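Cubby shelves in a small bedroom: start at the bottom

A white cubby shelf is sold to you as storage. Give it a month and it becomes a filing system for cups. Ours stands by the bedroom wall, and I clear it from the floor up, when my knees are still willing. The lowest cubby is where small white crumpled things go to retire.
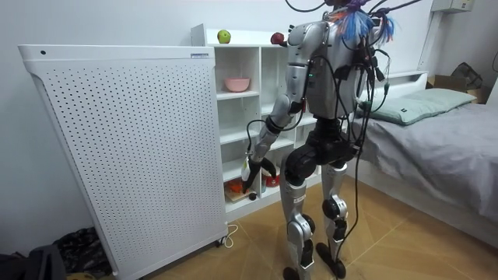
Resik Home Notes, Issue 287, page 2

Take everything out of one cubby before touching the next. Wipe the back corners with a barely damp cloth, then go over them with a dry one. Anything made of paper goes straight in the trash, however sentimental you feel about it.

Food is harder. An apple on top of the shelf looks like a decision. A pink bowl halfway up looks like breakfast that never made it home. If you must eat in the bedroom, give snacks one board in one cubby and carry the whole board back to the kitchen at night.
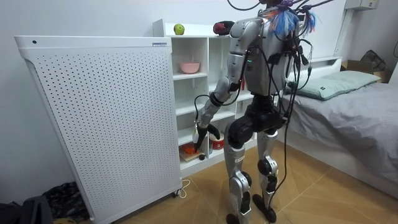 Ní Mhurchú wrote in to say that the board belongs at waist height: "I kept mine at the bottom for a whole July and only the ants were grateful." Fair enough. Move it up if your back complains or your ants write thank-you notes.

Leave one cubby empty. It will fill up by 9 p.m., but you'll have had the afternoon.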